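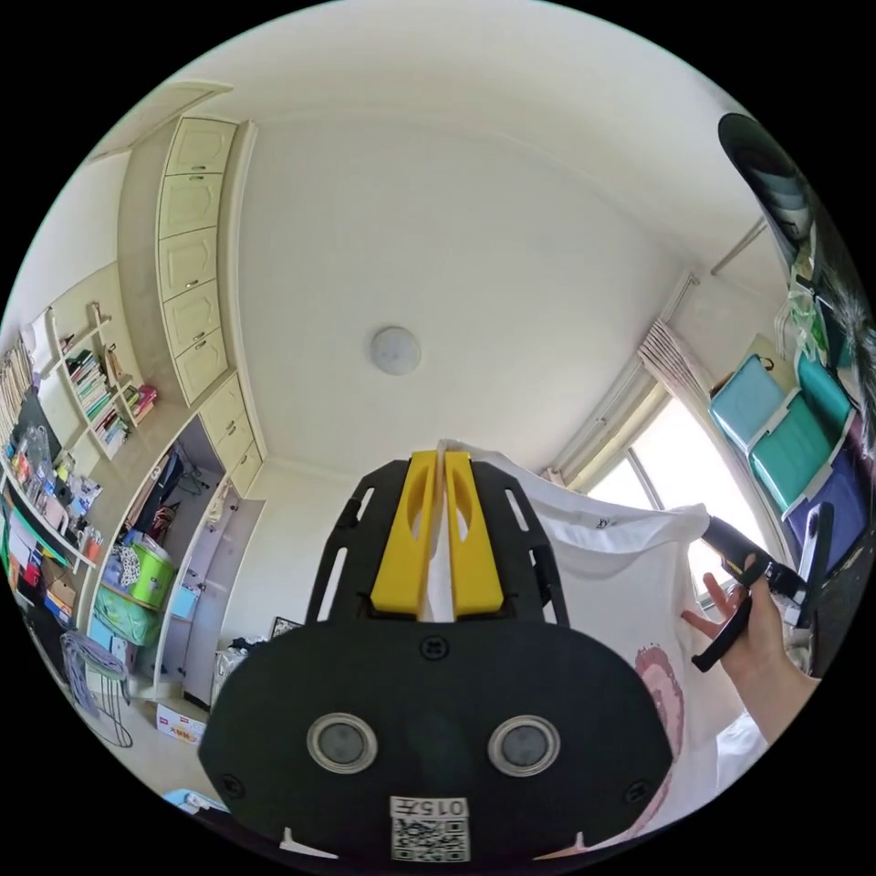

Etiquetas de Roupa, Finlandês-Português

Comecei este conjunto de dados numa sexta-feira à noite, tentando traduzir para minha mãe a etiqueta de um casaco de lã que comprei num brechó, e empaquei numa palavra que não estava em dicionário nenhum que eu tinha em casa. Daí fui olhar outra etiqueta, e mais outra, e quando vi já tinha uma planilha (quem me conhece sabe como isso acaba). O que está nesta pasta é essa planilha, arrumada o bastante para outras pessoas usarem.

São 3681 linhas. Cada linha é uma frase de instrução de lavagem ou de composição, transcrita em finlandês, com a minha tradução para o português do Brasil ao lado. Tirando as repetições exatas sobram 1634 frases diferentes, porque "lavar do avesso" aparece em tudo quanto é lugar!

O que tem na pasta

etiquetas.csv é o arquivo principal, separado por ponto e vírgula, em UTF-8.
abreviaturas.csv traz 132 abreviaturas com a forma por extenso. Algumas têm duas leituras possíveis e aí deixei as duas.
duvidas.txt são as frases que não consegui traduzir com segurança. São 42, e adoro receber palpite.
LICENCA.txt tem o texto completo da licença.

Colunas do etiquetas.csv

id: número da linha. Tem buracos na numeração, é normal, apaguei coisas pelo caminho e fiquei com preguiça de renumerar.
texto_fi: a frase como está na etiqueta, com erros de digitação e tudo. Se a etiqueta esqueceu o trema, eu também esqueci.
texto_pt: minha tradução.
tipo: "lavagem", "secagem", "passar", "composicao" ou "outro".
peca: a categoria da roupa (camiseta, calça, casaco, roupa de cama etc.). Vazio quando peguei a etiqueta já solta da peça.
revisado: "s" ou "n".

De onde veio tudo isso

A maior parte saiu do brechó Aaltonen, onde a Leena Karppinen me deixou passar tardes inteiras de setembro sentada no fundo da loja, virando gola de camiseta do avesso e copiando à mão. O resto veio de roupa de amigos e de um caderno do Onni Riihimäki, que trabalhou anos numa lavanderia e colava ali as etiquetas que caíam das peças. O caderno é uma delícia, pena que muita coisa desbotou.

Não copiei nome de marca nem de fabricante, nem nome de dono escrito à caneta (roupa de criança sempre tem!). Se achar algum que escapou, me avise que eu tiro.

Sobre as traduções

Traduzi pensando em quem vai lavar a roupa, então preferi "não torcer" a "evitar torção mecânica", por exemplo. Para "tasokuivaus" usei "secar na horizontal", e quem preferir "secar deitado" pode trocar à vontade. As palavras de tecido deram mais trabalho que os verbos: "trikoo" virou "malha" na maioria dos casos, mas em roupa de dança deixei "malha elástica" e ainda não estou convencida. E "froteé" é "atoalhado", ponto, essa eu defendo.

O Onni leu todas as linhas de secagem e corrigiu um bocado de bobagem minha. As de composição só eu revisei. Confie nelas um pouco menos.

Como abrir

Qualquer editor de planilha serve, desde que você escolha ponto e vírgula como separador na hora de importar. Se os acentos aparecerem embaralhados, feche sem salvar e abra de novo indicando UTF-8. Eu uso o Proltport para exportar e o Bekolex para procurar frases parecidas, mas os arquivos não dependem de nenhum dos dois.

Limitações

Tem muito mais algodão do que qualquer outra coisa, já que foi o que apareceu no brechó. Couro e pele quase não tem. Roupa de trabalho também não, e eu queria muito, porque as etiquetas de macacão são enormes.
Os símbolos de lavagem (a bacia, o triângulo, o ferrinho) ficaram de fora, aqui só entra o que vem escrito em palavras.
As frases mais antigas usam termos que sumiram das etiquetas de hoje. Não marquei a década, não tinha como saber com certeza.

Licença e contato

Pode usar, copiar, mudar e vender pano de prato com as frases estampadas, só peço que cite a coleção pelo nome. Correções são muito bem-vindas: mande o id da linha e a sua sugestão, uma por linha, que facilita demais a minha vida.

Pendências

Juntar as duas grafias de "viskoosi" na coluna de composição.
Passar a limpo o resto do caderno do Onni, da letra P em diante.
Perguntar à Leena se as cortinas contam como roupa de cama.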